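Flowers and Cones: News from the Making Room

Well, August is nearly behind us and the flower project has taken over more of the making room than any of us planned on. Those of you who come in through the side door will have noticed that the big pale table is spoken for most days. I did promise in the last newsletter that I would explain what we're up to, so get comfortable, because I do tend to go on about this one.

It started with Marwa Cherkaoui, who brought in a small bunch of flowers in June and couldn't find a single thing to stand it in. Every jar we owned had brushes or buttons in it, and the one good vase was out on loan (it still is, and if you have it, we would love to see it again). So she twisted up a cone out of scrap, tucked the stems down inside it, and hung it by a loop of string from the door handle. It stayed there the whole afternoon and everyone who went past said something nice about it. By the time we'd swept up that evening, Ayman Sayegh had already drawn a pattern on the back of an envelope and was talking about doing one for every front door on Jarkel Street.

That turned out to be 68 doors. We went back and forth over whether it was too many for a group our size, and we decided to go ahead and do it slowly, a few at a time, with everybody making theirs a little differently. Some people roll a narrow cone with a wide, generous mouth. Others like theirs short and fat so that the flowers sit up high. Youssra Bennani lines hers with a bit of tissue in whatever color she has handy, and Anas puts a second band near the tip where his first three came undone on him. I've tried all of these and I keep coming back to the plain one, but then I'm a plain sort of person when it comes to vases too.

The table has been a bit of everything this month, with a tan cone lying on its side at one end, a small posy with a touch of red and pink in it over toward the corner, and a toy truck just beyond the far edge.
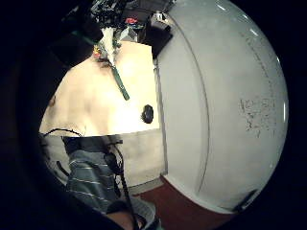
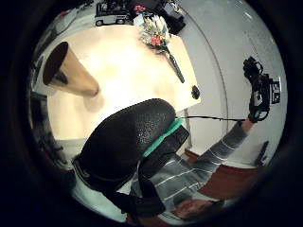
How long should the stems be for a door cone?

Cut them two inches shorter than the cone is deep, measured from the mouth down to the tip. The flower heads will then rest on the rim and hold one another up. If the bunch is a very small one, leave the stems a little longer and wrap the ends in tissue so they don't slide around inside.

A few more things we've picked up along the way, for anybody making theirs at home. Start with the greenery and put the brighter flowers in last, near the middle. Pale leaves and pale blooms look lovely up close, but from the sidewalk they can all run together, and even one red flower makes a big difference. Fresh stems need to go in a little water tube first or they'll be sorry-looking by supper. Dried and silk ones can go straight in, and they're what we're using for the doors that get the full afternoon sun.

Ulises Inga has kindly offered to cut the hanging loops for all of us. He likes them 25 inches long before knotting, which sounded like far too much string to me until I tried to get a short one over my own front door knocker. The spare lengths are in the blue tin under the window. Please put the lid back on!

So far we have some 65 promises of flowers from gardens around Driltville, mostly lavender, yarrow, and those little everlasting daisies that dry so nicely, and I can't tell you how pleased we are. If you have roses going over, don't throw out the small buds. Hang them head down in a closet or a dark hallway for a couple of weeks and then bring them along loosely wrapped in newspaper. Anything with berries is welcome too, although Marwa asks that you leave out the ones that stain.

We're at the table from four until half past six most afternoons, and you don't need to have made anything before. Bring scissors if you have a pair you like, since ours have been used on wire and it shows. There's usually tea, and Youssra's almond cookies when we're lucky. Children are very welcome, and they're often much better at rolling the cones than we are, having smaller fingers and a good deal less to say while they do it.

If you live on Jarkel Street and would rather not have a cone on your door, drop a note in our mailbox and we'll gladly skip you. And if you live somewhere else and feel left out, come in and make one of your own to take home.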